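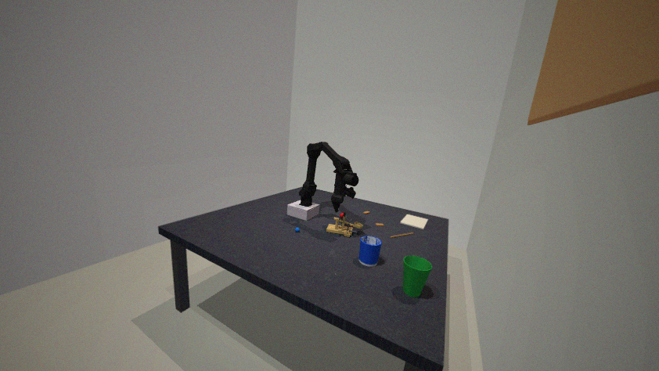
Robot Demonstration

Teaching a robot by showing it what to do!

Robot demonstration is the practice of getting a robot through a task by hand or by remote control, and keeping a recording of how it went, so that a program can later learn to do something similar by itself. You will also see it called teaching by showing, programming by demonstration, or (if there's a person on the other end of a controller) teleoperation. I've been doing it as a hobby and then as a job for a good while now, so this entry is going to be a mix of what's generally agreed on and what I've picked up from making a mess of it.

Where it comes from

The old way of teaching an industrial arm was the teach pendant, a heavy box of buttons on a cable. You'd jog the arm to a spot, save the spot, jog to the next one, save that, and when you pressed play it went through the list. Plenty of factories still work like this and it's fine for a job that never changes! The trouble starts when the part is lying two inches to the left of where it was yesterday, and the arm happily closes on thin air. Paint shops had another method, where a skilled sprayer would drag the arm through the whole stroke and the machine would copy the motion. Today's demonstrations are a cousin of that one, except that what the cameras saw is saved along with how the joints moved.

The main ways of doing it

Hand guiding means you take hold of the arm itself and push it around. The motors go slack enough to let you, and the joint angles are logged while you do it. It feels wonderful the first time. You get a real sense of where the elbow wants to go, and complete beginners can manage a simple pick and place in a few minutes. The downside is that your own arms and sleeves are in the camera view the whole time, and a big arm gets tiring.

Leader and follower rigs use two arms. You move the small light one and the other one copies it. I learned on one of these from Brerel and I still think it's the friendliest setup for anything fiddly, though you have to watch that the two arms agree with each other before you switch the link on – otherwise the follower jumps, and so do you.

Handheld controllers and 3D mice steer the gripper directly. Push forward, the gripper goes forward. The software works out what the joints should do, which is mostly a blessing, until it decides to swing the elbow somewhere silly.

Simulation is any of the above (well, not hand guiding) done with a computer-drawn arm on a computer-drawn table. Nothing breaks, the table can be reset with one key, and you can shuffle the objects between tries without getting out of your chair. The catch is touch. You can't feel when the fingertips have met the tabletop, so new people tend either to hover forever or to drive straight down into it.

What gets recorded

One full try at a task is generally called an episode. It holds the arm's joint positions, whether the gripper is open or shut, the camera views, and the commands the person was giving at each moment. Most groups also attach a short line of plain English, like "put the blue ball in the green cup" or "press the catapult arm down." I used to write those lines at the end of the day and I'd beg you not to. Write them straight away, while you still remember which ball you were going for.

Choosing a task

Small tabletop jobs are the usual starting point: balls, cups, sticks, little wooden toys. Balls are harder than they look because a badly placed fingertip sends them rolling. Cups are forgiving to drop things into, but they tip if you come in low and bump the rim. A toy catapult is my favorite thing to teach with, as there's loading it (gentle, precise) and setting it off (a quick push in the right place), and those call for completely different hands on the controls. Thin sticks lying flat are a pain for any gripper, so come straight down over them with the fingers across the short way.

Extra objects on the table are useful too. If the only thing in view is the thing you want, the robot never has to learn which one you meant.

How many do you need?

Everybody asks this and there's no single answer. For our own sorting task at Trimomstead we had 14 people take turns, each of them did 15 episodes, and that was enough for the arm to find the right cup on almost 12 tries in a row before it went off and sulked in a corner. Radoslava Murín, who ran those sessions, cared much more about variety. She had us start with the arm in a different pose each time, and move the cups before every episode, even when we grumbled. I grumbled the most! She was right, though, and the set we'd made before she arrived was pretty much useless once somebody nudged the table.

Good habits

Go slower than you think, but don't stop. Long pauses get learned as well, and you'll end up with a robot that freezes above the cup for no reason you can see. If you fumble a grasp and recover cleanly, keep the episode, because recoveries are worth having. If you fumble and then wander around, mark it as failed and start over.

Take breaks. My steering goes to pieces by four in the afternoon, and you can see it in the paths.

See also

Teach pendant
Teleoperation
Imitation learning
Gripper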